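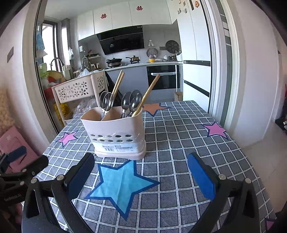 The household shop Wositz in Mosel will close its doors at the end of June, after many years in the same building near the station. The owners say the rent was raised twice in a short time and that they could not find a smaller place in the town centre. Until then all goods are sold at a lower price, from saucepans and tea towels to small things for the kitchen table, such as a pale pink plastic cutlery holder with two compartments, still with its barcode label on the front. Larger items, for example shelves and ironing boards, can be reserved at the counter and must be collected within 8 days.

The shop has at present two full-time workers. Both have received an offer from Dimaculangan, the garden and home centre on the road to the north, and one of them has already accepted it. The other wishes to stay in the town and is still looking.

For many people in Mosel the closing means a longer way. The next shop with a similar choice is outside the town, and the bus goes there only once in the hour. At the town meeting on 11 March 2019 several residents asked if the bus could stop more often, at least on market days. The town office promised to speak with the bus company, but gave no date for an answer.

A petition to keep a household shop in the centre has collected 913 signatures. The lists were lying in the bakery, at the chemist's and in the library, and they were handed over at the same meeting. The petition asks the town to offer a lower rent in one of its own buildings – the old post office is mentioned by name – to any shop which sells goods for daily use.

What will come into the rooms of Wositz is not yet decided. The owner of the building is in talks with Bisitum, a chain of coffee bars, but no contract is signed.

Gift vouchers from Wositz can be used until the last day of sale. They will not be paid out in cash. Repairs of pans and knives are no longer accepted, and customers who have left something for repair are asked to bring their ticket and collect it before the end of the sale.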